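Published in June by Clotilde Chauvin

Recording Popular Music, Handout 3: Working with strings on a band record

These notes go with the Thursday lecture. Please read them before you come, and bring the lead sheet of your own song. I have kept the terms simple, as many of you come from the performance side and have not yet worked with a desk.

1. Why the string part is written late

In most band recordings the strings come after drums, bass and the guide vocal. A string player reads from paper and wants to know where bar one is, so the form of the song must be fixed. If the singer still wishes to add a second bridge, wait. On the Brikville song that we study in this course, the band changed the length of the outro after the parts were printed, and the arranger, Feven Derese, had to write four bars again by hand in the corridor. The players were kind. The session still lost a good part of its first hour.

Decide also the tempo map. A band that plays without a click will drift, and this is often a beautiful thing, but the strings have to follow the drift. Make the click from the drums, bar by bar, and listen to the whole song with it before you send it to anybody.

2. Writing the parts

Start from the vocal line. Where the singer is busy, the strings hold long notes or rest. Where the singer breathes, they can move. Students usually write too much, and I did the same at your age.

Keep the violas away from the guitar's strongest register. If both sit between the G below middle C and the E above it, you will later cut one of them with the equaliser and be unhappy with the sound. It is easier to move the violas up a third on paper.

Bowings: if you do not play a string instrument, leave them out and let the section leader decide. Put the dynamics in every part, also in the parts that rest a long time. After a long rest write a cue from the voice or the snare, in small notes.

Number every bar. Rehearsal letters alone are too slow when the talkback is open and fourteen people wait.

3. The room

We compare two recordings of the same song, both on the reading list. The Nunbridge version was made in a church with a long decay. The Villa version was made in a dry room with a low ceiling, and the reverb was added in the mix. Listen to the second chorus of each one. In Nunbridge the chord change at the end of the line is smeared, and the bass of the band had to be played again with shorter notes. In Villa the change is clear, but the high violins are a little hard.

I do not ask you which is better. I ask you to write down what each choice cost the band later.

4. Microphones

A main pair above and behind the conductor's place gives you the section as one instrument. Spot microphones give you help when one desk is weak. Begin the mix with the pair alone and bring the spots up only until you notice them, then go back a little.

Headphones are a frequent problem. String players like one ear free, and the click comes out of the open side into the pair. Ask for closed headphones, lower the click in quiet passages, and mute it completely in the last held note. Rajitha Ranasinghe, who engineered the Cembridge sessions, draws this mute by hand in each song before the players arrive. I recommend the habit.

5. Overdubs and doubling

A small section played twice sounds larger, but it does not sound like a large section. The same hands make the same small errors. To get more difference:

- let first and second violins exchange their parts for the second pass
- move the chairs by one metre
- ask for mutes on one pass, if the song can carry it
- change the main pair for another type of microphone

Listen to the two passes panned apart before the players go home. A wrong note in the second violins is hard to hear under the drums and very easy to hear on the day of release.

6. Releasing the song

Our last subject is what happens after the mix. The band in our study put out one song first, with short clips from the session, and the album followed later. Tsehay Birhane managed the release and has let us see her notes. The first clip had 793 plays in its first week, the second had 3,895. The second clip was only the cellos tuning and then the opening line of the song. She thinks it did better as it let people hear something unfinished. I am less sure, the second one was also posted at a better time of day.

Credit the players by name, in the order they sat. Agree before the session on whether clips may be posted, and put this on the same sheet as the fee.

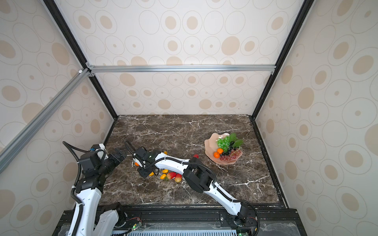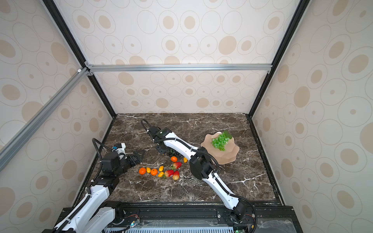
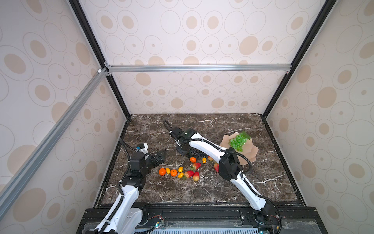
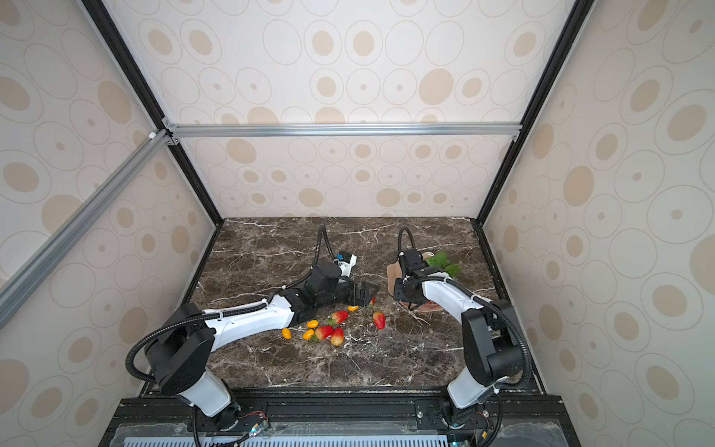 7. Work for next time

Choose one verse and one chorus of your own song and write a part for three players: violin, viola, cello. Keep it under 79 bars, with bar numbers and at least one cue. Bring the score and the single parts on paper. Sosina Chala and two of her colleagues will read them through in the second half of the class, once without stopping and once with your corrections.

Write also half a page on the Nunbridge and Villa recordings, as explained in section 3. Use your ears first and the sleeve notes after.

If your printer makes the staves too small, print on larger paper. A cellist sits far from the stand.

Related handouts
Handout 1: From demo to lead sheet
Handout 2: Drums, click and the tempo map
Handout 4: Brass in a small room
Listening list: songs with small string sections

Questions about the handout: write to Clotilde Chauvin through the course page
© Clotilde Chauvin. May be copied for class use. | Back to top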